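Wrist camera timestamps drift against joint states, bimanual hanger task

Asked by Bình Hồ, January 12, 2021
Tags: time-sync, wrist-camera, bimanual, logging

We run a two-arm cell with a camera at each wrist. The task is putting garments on clothes hangers. Joint states are logged at a fixed rate by the arm controller, images come in over USB on a separate machine, and a script merges the two afterwards by nearest timestamp.

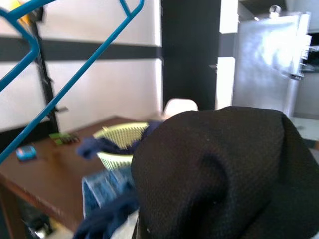
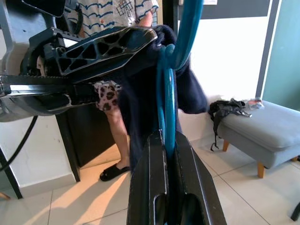
In both views there is a hanger and navy cloth close to the lens, so a small timing error moves them a long way in pixels.

How do I find the offset between the image stream and the joint log without adding a hardware trigger?

Estimate it from motion. Command a short back-and-forth rotation on one wrist joint, compute the mean optical flow magnitude per image, compute the joint speed from the log, and cross-correlate the two. The lag at the peak is your offset. Repeat at the end of the session, and if the two values differ you have drift as well as an offset.

I posted that as both question and reply because it is as far as I got. With it I measure 22 ms at the start of a session and 218 ms at the end. The offset I can subtract. The drift I don't know how to handle. Details:

Arm controller clock is free-running, no NTP client available in the firmware.
Camera driver stamps images on arrival at the host, not at exposure.
Merge script is the one from the Moltton logging package, default settings.
Both wrist cameras share one hub.

3 answers

Rima Farah
Accepted answer

You have two separate problems and you should fix them in this order.

First, the stamps. Arrival time includes exposure, readout, transfer and whatever the host scheduler was doing. With both cameras on one hub the transfer part also depends on the other camera. Look in the driver for an option to use the device timestamp. If the camera reports a start-of-exposure counter, log that counter next to the arrival time and fit a line from one to the other. Individual arrival times are noisy, but they can only be late, never early, so fit to the lower edge of the points and ignore the rest. Add half the exposure time to get mid-exposure.

Second, the clocks. A free-running controller clock against a host clock is close to linear over one session, as long as the temperature is stable. Record the host time at which each joint packet arrives, keep the controller's own stamp beside it, and do the same lower-edge fit. You get a slope and an intercept. Convert all joint stamps to host time with those before merging. Do not correct with a single constant.

After that, repeat your wrist rotation test. Whatever offset is left should be constant – it is the fixed part of the transfer latency, which the lower-edge fit can't see – and can be subtracted.

One more thing: stop merging by nearest timestamp. Interpolate joint positions to the image time. Nearest neighbor adds an error of up to half a joint period even when the clocks are perfect, and it shows up as jitter in any policy that conditions on wrist pose. For gripper opening, linear interpolation is fine. For orientation, interpolate in joint space and run forward kinematics afterwards.

Comment by Bình Hồ: The driver does have a device timestamp, it was off by default. With the line fit the residual at the end of the session is 7 ms and the same at the start. Is it worth fitting per arm?

Comment by Rima Farah: If each arm has its own controller, yes. Two controllers means two clocks. If one controller serves both, one fit is enough and the separate fits only give you two noisier versions of it.

Ieuan Gape

Agree with the accepted answer. I'd add that your rotation test is sensitive to what is in view. Cloth keeps swinging after the wrist stops, and a held garment moves with the gripper so it contributes almost no flow while the wrist is turning. Run the test with empty grippers facing a static textured surface, or mask out the near region and use only background flow.

Use a non-periodic motion too. A clean sine gives you several correlation peaks of similar height, and with a large offset you can lock onto the wrong one. I use a chirp, 12 seconds long, low amplitude.

If you are on the Rurov merge tool instead of Moltton, it has a lag search built in, but it assumes a constant lag over the file. Split long recordings before using it.

Ngan-ling Lu

Had same problem, we just restarted the controller between episodes and it went away. Short episodes only. Didn't look into it further.

Comment by Ieuan Gape: That resets the clock, the slope is still there. Fine for short episodes, will come back on long ones.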